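Visit notes, Donville, Monday. Typed up on the train so excuse the state of it.

Went over to see how El-Sayed run their handheld gripper station – the fruit one, mostly, and mostly how they keep it alive. Got there at 9, left after 3. Radomir Kos showed me round. Mounir Younis joined after lunch, he does the repairs and had a lot more to say.

## The station

Smaller than I'd pictured. A table with a cloth on it, two handheld grippers, a shelf of spares, a laptop on a stool. One person works both grippers, left and right hand. The Odthorpe setup we all saw last year had a full bench with rails and a hood and I asked Radomir why they went the other way. Space, money, and they move the table a lot. Fine.

The cloth stays on for everything. They tried a bare top first and the finger tips kept skating when somebody pushed down too hard. Cloth gives a bit. It also creases, and creases make small round things roll, so they pull it tight at the start of a shift and leave it.

## Morning check

Watched this twice. Takes 7 minutes if nothing is wrong.

- Open and close each gripper with nothing in it, 20 times. Listen. A click near the end of travel means a pivot pin is walking out.
- Push each link sideways with a thumb. Any play, it goes to the shelf.
- Finger pads: wipe with a damp cloth, dry, look for lifting at the edges of the blue face.
- Close on a strip of paper and pull. Both sides of the pad should hold it the same.
- Wipe dust off the housings, and look at the cable where it bends.

The paper test I'm stealing. We've been doing ours by eye and I bet half our "bad grip" notes are one pad sitting a hair low.

Radomir logs it in Pratamik, which is their in-house sheet with a nicer front page. One line per gripper per day. No line, no work that day. I liked that it was so short, ours has 26 boxes to fill in and people just copy yesterdays.

## Fruit

They use real fruit, some of it wrapped, some not. Wrapped is harder on people than on the machine, acording to Mounir: the plastic crackles and slides and you think you've lost the piece when you haven't, so you squeeze. Squeezing is what wears the joints. He'd like a stop on the linkage so the operator can't overdo it, Radomir says a stop would spoil the feel. This went on for a while. They've clearly had it out before.

Longans are the ones they use to judge a set of pads. Small, round, dull skin, nothing to hook on to. If a gripper can pick one off a plate cleanly, the pads are good for the day. You come in open, tips either side, down until they're nearly touching the plate, then close slow.

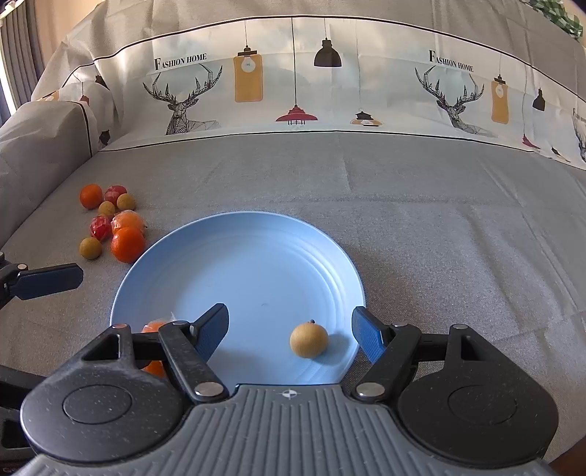 I had three goes. First one shot off across the table, second was ok, third I pinched the rim along with the fruit. Mounir says everybody closes too early and he's right. The thing weighs more than it looks as well, my wrist knew about it by lunch.

## Repairs

Mostly pads and pins. Pads come off with a thin blade worked in from the back edge, never the tip, then scrape the old glue, clean, press the new one on and clamp overnight. He showed me one somebody had done in a hurry – a bubble under the face the size of a lentil, and it had been dropping things for days before it got pulled.

Pins: he replaces them as a set. Used to swap only the loose one and then the next one went the week after. A drop of thread lock on the retaining screws, not on the pin itself. I asked about grease on the joints and got a firm no, it picks up dust and fluff from the cloth and goes to paste.

Spares are in labeled bags, left and right kept apart. Mirror parts, look the same when you're tired.

## To chase

- Mounir to send the glue name
- ask Radomir for a blank Pratamik page
- try the paper test on our two before I tell anyone about it
- find out what Odthorpe do for pads, he thought they cut their own
- claim the parking, receipt is in the blue folder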